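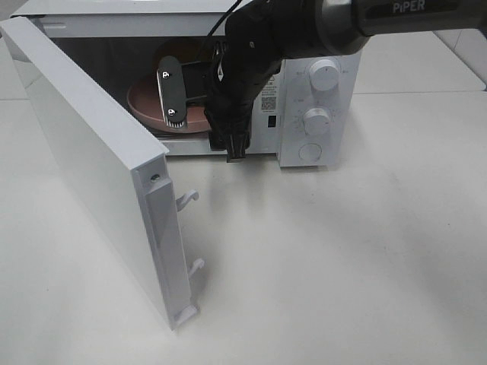 Wálter Betancur wrote after my last entry that a cell of this kind should be set up from the door outwards, and that anyone who begins with the arm will end by moving the appliance. I have come round to his view. The notes below record how the microwave cell at Giraldo is now prepared and looked after, and they replace the short instructions I published in June.

Placing the oven

The oven goes down first, with the arm switched off and parked well clear. It must stand square to the table and flat on all its feet. We then open the door by hand, as far as it will go, and leave it there while the arm position is checked. An open door takes up a great deal of the space on the left, and the approach to the cavity therefore has to come from the right, past the control panel.

Szymon Gajewski fixed the minimum clearance between the gripper and any part of the casing at 40 mm during travel moves. Inside the cavity that figure cannot be kept, and the speed is reduced instead.

The second table is pushed up end to end with the first. Please check the join before every session. If one table creeps, the oven keeps its place on its own table but the far reference point does not, and the error shows up later as a missed button.

The wrist view is checked last. With the door shut and the fingers open, the lower knob and the round button beneath it should both be in view, along with a clear stretch of table between the fingers.

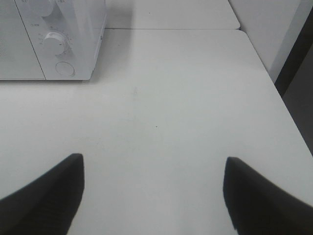

Fingers and pads

The grip pads are the part that wears. A ribbed pad holds the rim of a plate well when it is clean and poorly when it has picked up grease, and the change is gradual enough to be missed. We wipe the pads at the start of each session with a dry cloth. Solvent is not used, as it hardened an earlier set.

The finger screws are tested with a hand driver at the same time. They should not turn. Adanech Gebretsadik replaced a pair at cycle 798 after one had worked loose, and the fingers then closed slightly out of line – enough to tip a plate but too little to raise a fault.

The plate test is carried out with the pink plate and the burger, the turntable left in its place and the door fully open. The gripper is brought to the near rim at low speed. 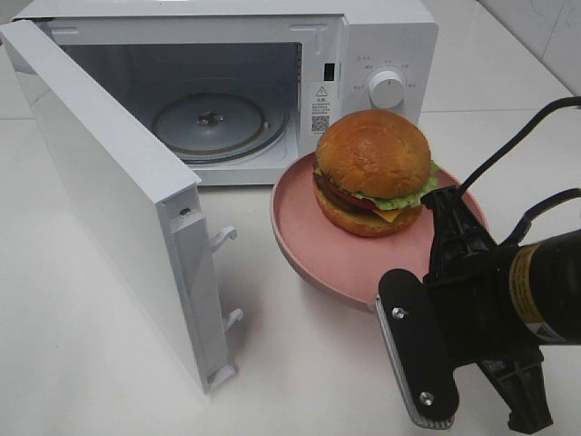 A plate that rises at the front edge before it leaves the table is acceptable, provided that the load does not slide. If it does slide, the grip height is lowered by 2 mm and the test repeated. Grip force is left alone at this stage. My own habit for some months was to raise the force first, and the pads suffered for it.

The cable at the gripper should also be watched during this test. It needs enough slack for the full turn of the wrist, but a loop that is too generous will catch on the top of the casing. Hipólito Quezada ties it once, close to the gripper, and I have adopted the same practice.

Before the cell is handed over, the plate is taken out and the arm drawn back to the right. The glass turntable is seated again by hand on its centre fitting and turned once to confirm that it sits level. The door stays open until the entry in Gestov has been signed. 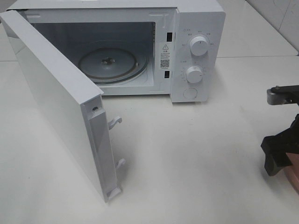
Faults still open

The lower knob remains troublesome. The arm reaches the same angle each time according to the log, yet the pointer does not always stop at the same mark. Yhon Ospina suspects slip at the fingertips, and a softer pad from Tarkier is on order.

The door button is pressed at 85 per cent of the stroke we first set. This has been reliable so far, and I would ask colleagues not to alter it without a note in the log.

Revised 30/03/2026.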